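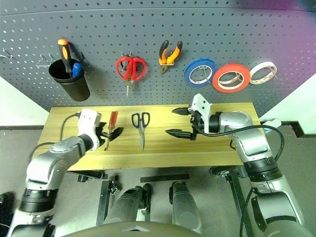 Figure 1. Red-handled scissors and a black tool cup on the pegboard.

Section 2. Preparing a Biographical Entry

This section applies to all contributors to the Mrema Encyclopedia of Local History. Entries are prepared in the Kikorora editing system.

1. Sign in to Kikorora and select New Entry, then Biography.

2. Enter the subject's full name as it appears in the earliest reliable record. Place married names, nicknames and variant spellings in the Other Names field.

3. Enter dates of birth and death. If a date is known only from a census, mark it as estimated.

Note: Newspapers of the period often identified women only by a husband's surname. Check city directories and parish registers before leaving a first name blank.

4. Write a summary of no more than 100 words. State where the subject lived and the public work for which the subject is remembered.

5. Write the main text. The Candcombe edition accepts up to 1170 words, not counting sources.
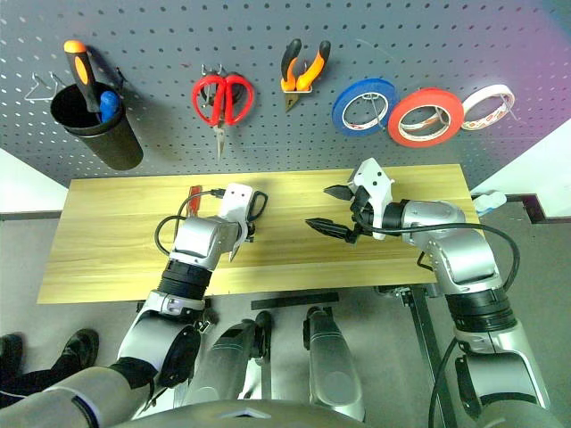 Figure 2. Pliers with orange-and-black grips, to the right of the scissors.

6. Attach at least 2 sources for each disputed fact. Records held at the Mernby reading room must be cited by box and folder number.

Caution: Do not correct offensive or outdated wording inside a quotation. Quote it exactly – with quotation marks – and give the source directly after it.

7. Select Submit for Review. The entry is locked until an editor returns it.

Caution: Changes made in a second browser window after submission are not saved.

For the treatment of living relatives, see Form 1359.

Revised 17/12/2025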